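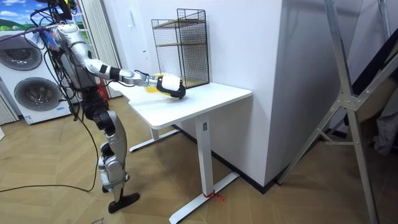 Como é que um robô aprende a arrumar a fruta?
Aprende a partir de exemplos. Muitos exemplos, sempre da mesma tarefa, com mudanças pequeninas de cada vez. A fruta um bocadinho mais para a esquerda, o cesto mais perto, coisas assim.

Olá outra vez! Página do Clube de Robótica Gumcombe, escrita à pressa entre duas aulas. Este período o nosso projeto chama-se Wurura e a pergunta é: será que um robô com forma de pessoa consegue pôr coisas numa prateleira? Parece fácil. Tu fazes isso em casa sem pensar (ou devias fazer...).

Primeiro, as palavras difíceis.

Humanoide: robô com forma parecida com a nossa. Tronco, braços, pernas.
Articulação: sítio onde o braço dobra. O teu cotovelo é uma. O joelho tambem.
Motor: o que faz a articulação mexer. Tu tens músculos, ele tem motores.
Programa: a lista de ordens. Sem programa, nada feito.

Agora a tarefa. Há uma mesa, uma prateleira de rede e um cesto de plástico. E fruta a fingir, que a verdadeira amassa e depois cheira mal.

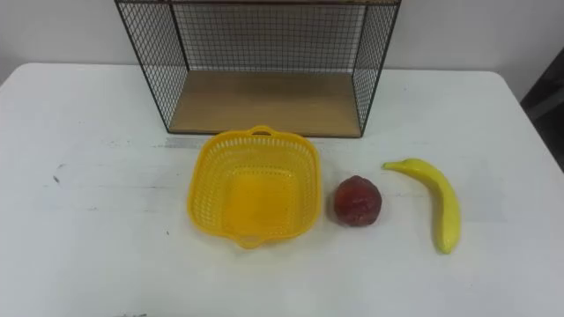 O cesto amarelo, a fruta vermelha e a banana de brincar, à frente da prateleira.

Para nós é tudo uma coisa só: "arruma isso". Para o robô tem de ser aos bocadinhos. Onde está o cesto? Onde acaba a mesa? Quanto tenho de abrir a mão? E com que força aperto? Força a mais, o plástico dobra. Força a menos, cai tudo ao chão.

A Radka Bošković, que orienta o grupo dos mais novos, pôs-nos a fazer o jogo das ordens. Um colega é o robô, de olhos tapados. Outro dá ordens curtas. "Braço à frente." "Para." "Fecha a mão." Precisámos de 40 ordens para arrumar um estojo. Quarenta! A Chiamaka Adeyemi, que era o robô, ainda deu com o cotovelo na cadeira.

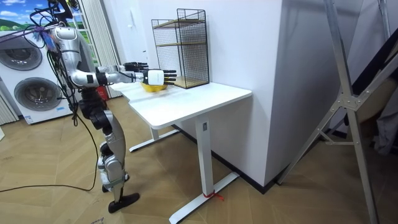
Depois do jogo toda a gente percebeu melhor porque é que os dois braços têm de combinar um com o outro. Se um anda depressa e o outro devagar, o cesto entorna. Os engenheiros chamam a isto coordenação. Tu também usas, quando levas um tabuleiro cheio de copos de água.

E a prateleira é mais chata do que a mesa. Tem lados, tem tábuas, tem cantos. Uma mão que entra torta bate na rede.
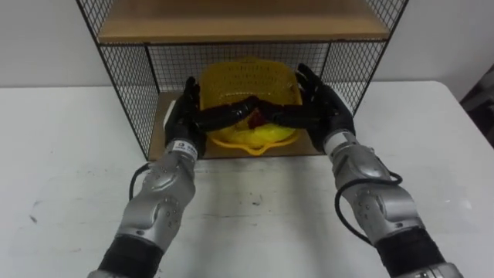

As duas mãos pretas dentro da prateleira, junto ao plástico amarelo.

Experimenta em casa: 2 pessoas, uma taça de plástico e uma prateleira baixa. Cada pessoa só pode usar uma mão. Levem a taça até à prateleira sem falar. Depois repitam, mas a falar. Escreve no caderno o que mudou e trás o caderno para o clube.

Idade: a partir dos 11 anos. Inscrições para a oficina de agosto com a Radka, na sala do costume.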